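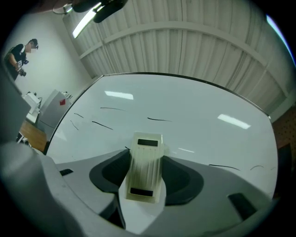 Texto: Drutata
Publicado el 2025-03-11 en Ornideo, sección Relatos breves

El piso de la calle Vergara

Mi tía dejó el piso en orden, pero no dejó ninguna instrucción sobre el piano.

Llegué a la calle Vergara por la mañana, con dos maletas y las llaves dentro de un sobre. El portal tenía el número 217 y el ascensor solo funcionaba hasta la cuarta planta. Subí a pie las tres que faltaban. En la puerta, alguien había pegado una nota que decía: «El afinador viene los días 7 y 25. Por favor, no cambiar».

Yo no sé tocar el piano. En nuestra familia solo tocaba ella, y tocaba mal, según mi madre, que tampoco entendía de música. Pensé en llamar al afinador para anular la visita, pero en la nota no había teléfono.

El día 7 vino a las diez. Era un hombre mayor, con un abrigo demasiado grueso para el mes de marzo. No preguntó por mi tía. Se limpió los zapatos, pidió un vaso de agua y trabajó casi una hora con la puerta del salón cerrada. Yo escuchaba desde la cocina la misma nota, repetida muchas veces, un poco más alta, un poco más baja.

Cuando terminó, quise pagarle.

— Está pagado — dijo.

— ¿Hasta cuándo?

Sacó del abrigo una libreta y buscó la página con el dedo mojado.

— Quedan 96 visitas.

Hice el cálculo después, sentada en el suelo, con un lápiz. Dos visitas al mes eran cuatro años. Mi tía estaba ya enferma cuando las pagó, y el médico le había hablado de meses.

Durante los días siguientes vacié los armarios. Encontré manteles, recibos de la luz, una caja de botones y las cartas que yo le había escrito de niña, todas abiertas con cuidado por el mismo lado. En la tienda Plestik, de la esquina, compré bolsas grandes para la ropa. La mujer de la caja me preguntó si yo era la sobrina que iba a aprender piano.

Le contesté que no. Después le pregunté quién se lo había dicho, y ella se encogió de hombros y me devolvió el cambio.

Aquella noche levanté la tapa del piano por primera vez. Toqué una tecla del centro con un dedo, muy despacio, por miedo a los vecinos. El sonido duró más de lo que yo esperaba. Al otro lado de la pared alguien bajó el volumen de la televisión.

El día 25 preparé el vaso de agua antes de las diez y dejé abierta la puerta del salón.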